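Brular Juveteck Wireless Controller – Charcoal

Posted 6/4/19

OK, so I've been selling game controllers out of this little shop for long enough to get picky, and the Juveteck is the first third-party pad in ages that I've kept for myself. It comes from Brular, who also make the Rusu headset we carry, and it works with PC and with Android phones and tablets. It does not work with consoles. Please read that twice before you order (I still get the emails!).

What got me was the sticks. They're a little taller than I'm used to and the tension is on the heavy side, so for the first evening I kept undershooting every turn in my racing games. By the weekend I'd gone back to my old pad to compare and it felt like stirring soup. If you mostly play shooters, drop the sensitivity a notch and give it a few nights.

The D-pad is a one-piece disc with a soft click. Great for platformers, OK for fighting games. Nayeli Valderrama, who runs our Thursday fighting game bracket, tried it for a whole set and handed it back – too easy to hit a diagonal by accident, she said. I'd trust her over me on that one.

Battery is 800 mAh and charges over USB-C. I get through most of a week of after-dinner play with rumble turned down to low. With rumble on full I had to plug in sooner, and the cable in the box is kind of short, so if your PC is across the room you'll want a longer one.

There are two back buttons. You set them by holding the mode button, pressing the one you want to copy, then tapping the back button. No software needed, which I love, but there's also no way to save more than one setup. The Bondar pad we sell does save setups, and it costs a good bit more.

Specs

Weight: 189 g
Cable length: 122 cm
Battery: 800 mAh, built in
Connection: Bluetooth or the included USB dongle
Works with: Windows PC, Android
Item number: 397

In the box: controller, USB dongle, charging cable, a fold-out manual in tiny print. No carrying case.

Questions I get a lot

Can I swap the stick caps? Yes, they pull straight off. Be gentle, and don't use pliers.

Does it have a headphone jack? Nope. Bluetooth headphones paired to your PC or phone are fine.

My buttons are reversed! Hold mode and the right stick for three seconds. It flips the layout back.

What about firmware? The last update came out in November and fixed the dongle dropping out after sleep mode. Trí Lục does our repairs and can load it for you at the counter, no charge if you bought the pad here. Bring the dongle too.

Returns are the same as for everything else in the shop: unopened for a full refund, opened for store credit.
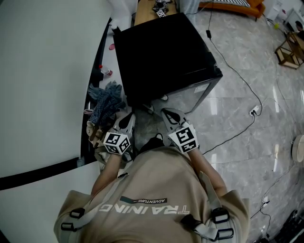 "Training" shirt in beige, a gripper in each hand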